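Drernden Archive Reader > Set-up Guide > 4. Loading leadership timelines

4. Loading leadership timelines

The Prusum timeline module claims to sort out who governed what, and when. Treat that claim with care. It reads dates well enough, but it has no idea who held power, only who held the title.

4.1 Before you start

You need the reader installed and at least 800 MB free. The sales sheet says 200 will do. It won't, once the party congress index is unpacked.

CAUTION: Do not load the Brillard and Tapia date sets together. They disagree on when a term begins (vote or announcement), and the module keeps whichever it read last without telling you.

4.2 Loading a date set

1. Open Timelines and choose Add Set.
2. Pick one set. Brillard is thinner but cites its newspapers.
3. Set Calendar to Old Style or New Style. "Automatic" guesses, and guesses badly for anything near the 1918 changeover.
4. Set Gap Handling to Show. The default, Smooth, stretches one leader's term to meet the next and hides every interregnum.
5. Click Build. A full set takes some 20 minutes, whatever the progress bar promises.

NOTE: Collective leaderships appear under one name, usually the party secretary. Trinidad Rivadeneira, who wrote the Tapia notes, lists 19 cases where she thinks that is wrong. Read them before you quote anything.

4.3 Checking the result 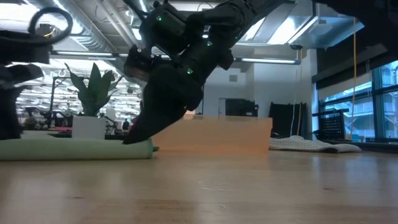 Labels deserve the same suspicion as dates. The module marks a record "Verified" with a green dot when its date fields are filled in, and users take this to mean a person compared it with a source. The black arm over the wooden tabletop has three small green lights glowing on it, and I couldn't tell you from those whether it is doing its job well. Open the record, click Source, and read the citation yourself.

6. Pick five records at random and compare each with its source.
7. If two or more fail, delete the set and rebuild. Repair Set only changes the labels.

Drernden Documentation | Contact the manuals desk | Copyright Drernden | Back to top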